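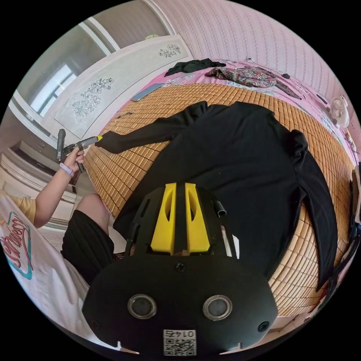
Long-sleeve top, sleeve stage, view from the right gripper. Left gripper is at the cuff.

Zamwood garments, README

Folding and laying-out clips recorded with two hand-held grippers, one in each hand, in people's homes. No robot at collection time. Made for training a two-arm policy on soft stuff – mostly tops, some trousers, a few towels. Maintained by Saskia Rewi. This file covers the first release only.

What's in it

1,970 clips that passed checking, recorded by 16 people. One clip = one garment, from hands off to hands off. Each clip has two video streams (left and right gripper), gripper opening per side, pose per side, and a short text label.
188 clips are held out for testing. Don't train on them, please. List is in heldout.txt.
Another 400 failed checking and sit in the rejects folder. Reason codes in rejects.csv. Some are fine to look at if you want failure examples, but poses in there are not to be trusted.

Folders

clips/ – one folder per clip, left and right inside
labels/ – text labels, one line per clip
calib/ – lens and mount calibration, per gripper
rejects/ – see above
heldout.txt
notes/ – whatever the collectors wrote down, unedited

Calibration is matched on the gripper number, so if you rename anything in calib/ the loader will pick up the wrong lens file and not complain. Known problem. Bülent has a fix half done.

How clips were recorded

Bed, table or floor, whatever the person normally folds on. We asked for beds where possible, since the wide lens gets more of the garment that way. Rules given to collectors:

Lay the garment down by hand first, then pick up both grippers.
Start with the jaws open and hold still for a moment so the two streams can be lined up.
Straighten sleeves before folding anything.
Grip at the cuff or hem, not the middle of a sleeve.
If you drop it, carry on. Drops are useful.
If you have to put a gripper down, stop and start a new clip.

Other clothes lying nearby are OK. Curtains open or lamps on, both OK. We did not ask anyone to tidy up and the backgrounds show it, we want that.

Labels

Written by Kanokwan Thepsuriya and Beverley Prendergast after recording, from the video. Format is garment, color, stage reached. So for instance "top long sleeve, black, sleeves". Stages are flat, sleeves, half, done. The collector's own description is in notes/ and sometimes disagrees – the label wins.

Colors are plain names only. Patterned things get "pattern" and nothing else. Not great, will redo it if somebody needs it.

Known issues

Dark garments. Pose is okay, but anything you compute from the cloth itself (edges, creases) gets bad fast on black knits. Worse when there is a window behind. Filter on color if this hurts you.
Woven mats and tiled floors. Repeating texture, the tracker sometimes slips by one tile and then slips back. Flagged as jump in the per-clip file but only if the jump is big enuogh to catch.
Strong curve at the edges of the view. Undistort before cropping, not after. Trudy lost a week to this.
Other gripper comes and goes. Left gripper is often visible in the right stream, and the other way round. Don't use it as ground truth for anything.
Left and right swapped in a handful of early clips. Fixed in labels, NOT fixed in folder names.
Few left-handed collectors. Most folds start from the same side.

Privacy

Faces and mail were checked for by hand and clips with either went to rejects. Hands, arms, clothes and rooms stay in. All collectors signed off on that. If one of them asks for removal we will drop the clips and bump the version, so please pull again before you publish numbers.

Baseline

Configs for the Dovura policy are in a seperate repo, ask Bülent Gezer for access. Results table not ready. Don't quote the ones from the slides, they were run before the swap fix.

Changes

11th July – first release, held-out list frozen.
Next one planned for August: more trousers, kids' clothes, and calib/ keyed properly.

Questions to Trudy McAlister for data, Saskia for everything else. Include the clip folder name or we can't find it.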